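Hands-on hours should come back to the first year

The manual therapy diploma at Uketcombe has been revised again, and the new timetable moves most of the supervised palpation work into the second and third years. First-year students will get anatomy, physiology, research methods and an online unit on professional conduct. They will touch each other, so to speak, in March, for two short blocks. I think this is a mistake, and I say so as someone who has taught on the course and who supported the previous revision.

The argument for the change is reasonable on its face. Students arrive with weak anatomy. If you put their hands on a shoulder before they can name what lies under the skin, they learn bad habits and vague words. Saadet Ateş, who wrote the new outline, put it to me this way: you cannot feel a structure you do not know is there. I have heard the same sentence, more or less, from osteopaths trained in several countries, and I agree with half of it.

The half I don't agree with is the order. Knowing the name of the levator scapulae does not teach a student what a guarded neck feels like compared with a short one. That takes repetition, and repetition takes years. A student who begins in the second year has lost a year of ordinary, unremarkable contact with ordinary bodies. Most of what I know about resting tone I learned from classmates with nothing wrong with them.

What the hours look like now

Under the old plan, a student at Uketcombe finished with 396 hours of supervised hands-on practice. The new plan keeps the total the same, and this has been used to quiet objections. But the hours are packed into a shorter stretch, alongside the clinic placements, when students are already tired and worried about their case reports. Hours are not equal. An hour of slow practice in the first year, with a tutor who has time to correct where the thumb sits, does more than two hours squeezed in after a clinic shift.

Melahat Sarıgül ran the first-year practical room at Gündoğdu for nine years before she retired. Her students worked in pairs and changed partners every session. They kept a notebook in which they wrote what they felt before anyone told them what they should have felt. The early pages were poor. She kept them anyway and handed them back at the end of the course. I have borrowed that exercise and would not teach without it.
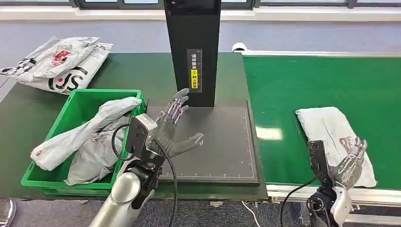 The question of cost

Practical teaching is expensive. It needs a low ratio of students to tutors, rooms with treatment tables, clean linen, and insurance. Lectures need a room and a microphone. The school has published a figure of 3,979 for the yearly saving per practical group, and I have no reason to doubt it. I only wish it had been given as the first reason and not the last. People will forgive a school for being short of money. They are slower to forgive being told that a cut is a teaching method.

There are cheaper ways to keep early contact. Shazia Virk at Brovent uses third-year students as assistants in the first-year room, with one qualified tutor moving between tables. The older students get better at explaining what they do – a skill they will need with patients – and the younger ones get more attention. It is not perfect. Some of the assistants pass on their own errors, and the tutor has to listen hard. Even so, I would take it over an empty timetable.

What patients notice

Ronaldo Samonte, who supervises new graduates at the Grarley clinic, told me he can usually tell which ones started late. Their knowledge is fine. They can explain the fascia of the lower back better than I could at their age. But they press too soon, and they ask "does that hurt?" before they have waited long enough to feel the answer. Patients don't describe it that way. They say the new person seemed rushed.

That can be fixed after graduation, and often is, at the patient's expense. I would prefer to see it dealt with in a classroom in the first term, between students who can tell each other to slow down. The outline is open for comment until the end of term, and I have sent mine in.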